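I finally have a milk and mug corner!

February 13, 2019

You know how some people dream about a walk-in pantry? All I have wanted since we moved to Umolby is one spot where the cups, the milk and the coffee things live together. For two years the cups were in the cabinet over the stove (too high), the coffee was by the sink (too damp), and I crossed the kitchen half asleep every morning. So last week I cleared off a table and started over, and I am so happy with how it's going.

What I started with

I had 12 mugs crammed onto one shelf, stacked two deep, and I reached for the same few every day. My friend Eleni Vasić came over, looked at the shelf and told me to hang them up. She has a mug tree from the flea market in Jovport and swears by it. I went the very next Saturday-style free morning I had and came home with one of my own for 20 dollars, and I love it.

Wood or metal?

This is where I went back and forth forever. Wood is warm and friendly and looks good even with nothing on it. Black metal looks sharp next to white cups and wipes clean in a second. I say try both before you commit! Put them on the same table, hang a cup or two, pour yourself some milk and live with it for a while. A plain brown cover underneath helps too, because the colors of the cups really stand out on it.

Red and white cups are my favorite pairing by far. A red cup up high on a wooden peg just makes me want cocoa.

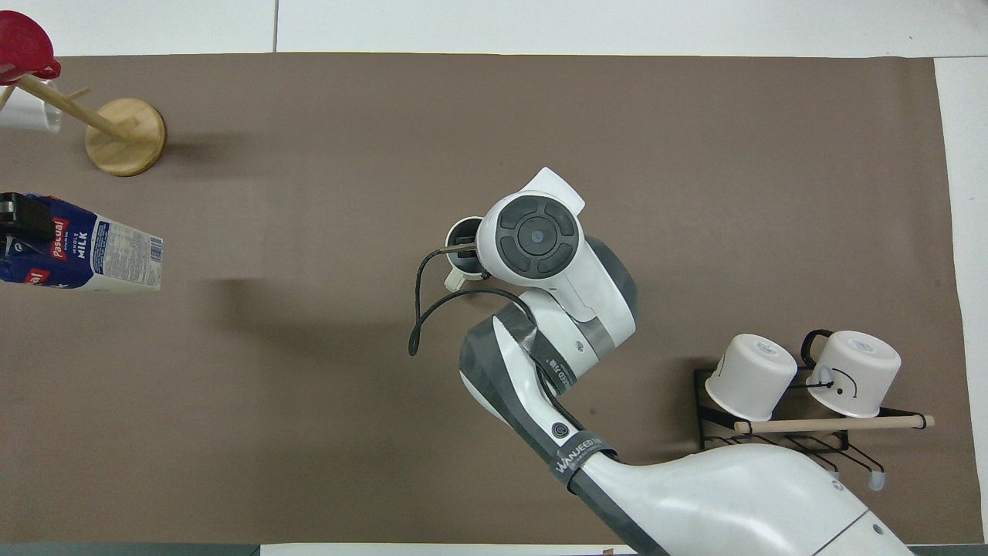
Wooden mug tree and whole milk, two of my favorite things on one table.
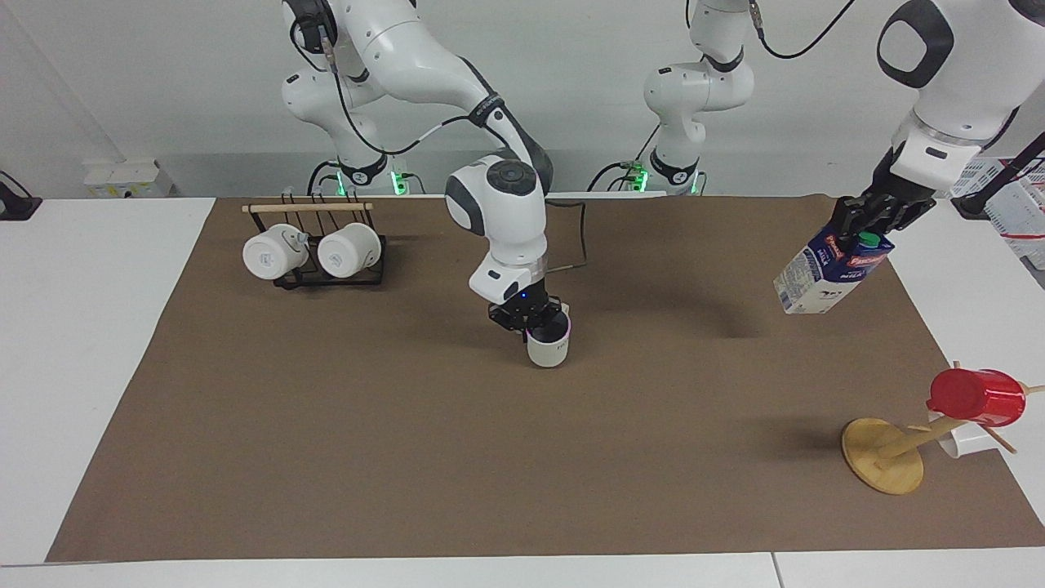
Where the milk goes

Back in the fridge, obviously, but I do want it out on the table while the coffee brews. I like a carton with a screw cap for this, and I keep it close to the cups so I can pour without walking anywhere. My old routine had me leaving it by the toaster and finding it there at lunch (sorry, milk).

What's still on my list

A small tray for spoons. A better hook for the dish towel, which keeps landing on the floor. I have my eye on a little shelf from Vuvberg that costs 40 dollars, and I'm going to measure the wall before I get carried away this time.

I also need to decide what to do with the mugs that didn't make the cut. Eleni has already claimed the blue one with the chipped handle, and the rest are in a box by the back door. If you live nearby and want some, leave me a comment and come get them before the end of the month!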